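We use cookies to remember your settings and count visits. Accept all | Manage choices

September
By Helmi Vuorinen

Soltix bench arm package: six months in a small kit workshop

Brernholm makes wooden construction kits for schools and craft shops. The parts are mostly flat slats, some plain and some drilled, and they arrive cut from Hirvonen in mixed crates. Before a design is signed off, and again for a sample from every crate, somebody has to lay the slats out on a table and put them together dry to see that the ends are square and the holes line up. We call it the fit bench. I have run it for longer than I would like to work out, and for the past six months I have shared it with a robot arm.

We did not buy the arm by itself. It came as part of a bench package from Soltix, who supplied the gripper fingers, the cameras, the software and a few days of training at our site in Irkport. The review is of the whole package as it was set up for us. I can't tell you how the same arm would do with someone else's fingers and software on it.

Set-up and what you get

The arm bolts down at the side of the table and reaches in over it. Ours took a morning to fit, plus an afternoon of moving things about because the first position had it reaching across the place where I stand. My advice is to mark the floor before the engineer arrives. Decide where your people are going to be and give the arm whatever is left.

You need a flat table, a steady one, and light that doesn't change much during the day. We put the bench at the inner end of the room and hung cloth behind it. The software is on a laptop, which Soltix leaves with you, and it needs a login that only one person can hold at a time. That has been a nuisance. If Uriel Herrera is logged in and goes for his lunch, I can stop the arm but I can't change anything.

The fingers are the best part of the kit. They are bright orange with a black edge on the inside where they meet the work, and they are easy to pick out against wood and tabletop, which matters when you are standing beside them. They come in from either side of a slat and close on its edges. On a thin piece the approach has to be fairly exact, and in the first weeks we had a lot of slats nudged sideways by one finger before the other had got there. 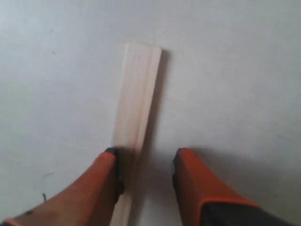 Picking up

Once it has hold of a slat it keeps hold. I have had very few drops, and those were mostly pieces with a rough edge that I would have rejected in any case. The grip doesn't mark the wood, which was my main worry, since our pale stock shows every dent.

Finding the slat in the first place is less dependable. Our wood is light and so is the table. Where a piece has fallen flat with no shadow beside it, the arm may go to the wrong spot and shut its fingers on air. It then lifts, has another look and tries again. After 2 failed tries it stops and waits for a person. You can raise that number in the settings, but I would leave it alone. A short stop is easier to live with than an arm patting about on the table while you are trying to work at the other end.
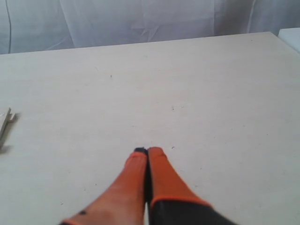
Soltix suggested a darker table. We tried a dark mat and it did help with the plain slats, but the drilled holes became harder to see by eye, and it is still a person who signs the sheet. The mat came off again. If you don't check holes you may as well start with a dark surface and save yourself the bother.

Dust is the other thing. Bits of fibre and small specks collect on the table, and during training we wondered whether they were putting the arm off. As far as I could tell they weren't. I wipe the bench down at the start of the shift and after dinner, the same as I did before.

Putting pieces together

I expected this to be the weak point and it partly is. Laying slats side by side is fine. Bringing one piece to meet another at an angle is slow, and standing one on its end is slower still. A slat on its end will lean if you look at it wrong, and the arm doesn't have the second hand that I would use to steady the foot. Uriel has taught it to come in from the top and keep the held piece low, and it manages more often than it did in spring. I would still not leave it to do that with no one near.
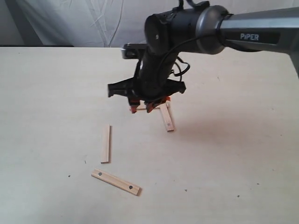 The teaching is done by guiding the arm through the job many times over. You need patience for it, and you need to be consistent. When three of us took turns, the arm picked up a bit of everybody's way of working and was worse than when Uriel taught it alone. We went back and did it again with a written order of work pinned up next to the bench: which slat first, which end towards you, where the spares lie. I would write that list on day one. It took us an evening and we have used it for training new starters too.

Speed is nothing to shout about. On a simple layout check, with me feeding crates and clearing away, we get through almost 60 samples in a shift. I can beat that on my own for an hour or so. I can't beat it for a whole shift, and by the end of one my wrists used to tell me about it. The arm is just as slow at four in the afternoon as it is at eight in the morning, so at least I can plan by it.

What it changed for the people

I'll give this more room than reviews usually do, as it was what we argued about before we signed.

There were two of us on the fit bench, myself and Bienvenido Buenaventura. Both of us are still at Brernholm. Bienvenido now spends most of his time on design samples, which he had asked for long before any of this, and covers the bench when I am off. No one lost hours. I should add that the promise on hours was put in writing only after Aušra Vanags, our union rep, asked for it twice, and I would tell anybody in the same position to get it on paper before the delivery date and not after.

My own job has changed more than I thought it would. I used to handle every slat. Now I handle the ones the arm has stopped at, plus the finished layouts that need a signature. I do less lifting and reaching, and a good deal more standing and watching, and watching is tiring in its own way. In the first month I went home with a headache most days. We changed the rota so that I do a spell with the arm and then a spell on packing or records, and that put it right.

I do miss some things about the old way. When you hold a slat you can feel a twist in it that is hard to see. The arm doesn't report twist, or ours doesn't, and in May a batch got past us that I am fairly sure I would have caught by hand. We now pull a handful from each crate for a person to feel before the rest goes on the table. It adds a few minutes and I think it should stay.

Then there is the question of who gets blamed. When a wrong frame goes out, is it the arm, the person who taught it or the person who signed? We had one uncomfortable meeting on that. Hamidreza Shirazi, who manages the floor, settled it by saying the signature covers only what the signer has looked at, and that time to look has to be built into the target. The target came down a bit as a result. I thought that was fair of him.

Noise is low. You can talk over it easily. I keep a clear space around the finished frames and let the arm draw back with its fingers shut before I reach in for one, and I have asked everyone else to do likewise. The stop button is within reach from my side but not from the far side of the table, so we paid for a second one. Soltix ought to include two as standard.

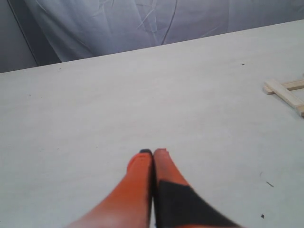
Support and upkeep

Soltix answer the phone, which is more than I can say for the people who look after our saw. Most problems have been sorted with someone talking Uriel through a menu. One needed a visit, for a cable that had been catching, and the engineer came within the week. The manual is poor. It has clearly been put together from several others, and the index points to pages that aren't there.

The inner edges of the fingers are a wearing part according to the paperwork. We haven't changed ours yet. We bought a spare set with the package, and I would do so again, as the wait for parts was quoted to us as several weeks.

Updates to the software come through every so often and need a restart. Turn off the automatic ones. Ours restarted itself halfway through a crate and I had to begin the sample again from the top.

Would I buy it again

For a bench like ours, with flat parts, the same few layouts and a person close by, yes. I would not buy it for mixed shapes or for anything that has to be balanced on end as a matter of routine. Allow two months before you judge it, keep one person in charge of the teaching, and work out the rota with the people who will stand next to it before it is switched on.

Good points: steady grip, doesn't mark pale wood, quiet, helpful phone support.

Bad points: struggles to see light wood on a light table, slow with upright pieces, single login, poor manual, only one stop button supplied.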